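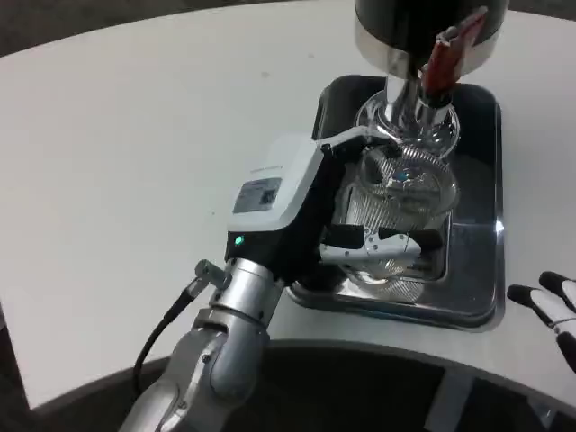 Water rings on a white matte table from a drinks counter

Posted by Niloufar Najafi

We have a rounded white table with a matte top in the shared kitchen at Sisbridge. People fill their glasses at it all day and it is getting marked. I have put a stainless-steel tray under the spot where the jar stands, 36 cm long, with raised rims. The tray itself now shows every drip and I am wiping it constantly. Is there a better way, or a better tray? The table is 80 cm across so I can't go much bigger.

Horácio Quintela
Keep the tray. Polished steel shows drips but it won't stain. Wipe it with a damp cloth and a drop of washing-up liquid, then dry it with a second cloth – the drying is what stops the spots. If you are in a hard water area, use 2 spoons of white vinegar in a mug of warm water on Fridays and rinse well. Don't let the vinegar sit on the table top. Lift the tray when you clean, as water creeps under the edge.

Benedita Barreto
We just use a tea towel folded in the tray. Looks a bit scruffy but glass jars don't slide on it. Change it daily or it smells.

Arnaldo Esteves
Same problem here with a ribbed jar. Never found a fix, I gave up and bought a darker table.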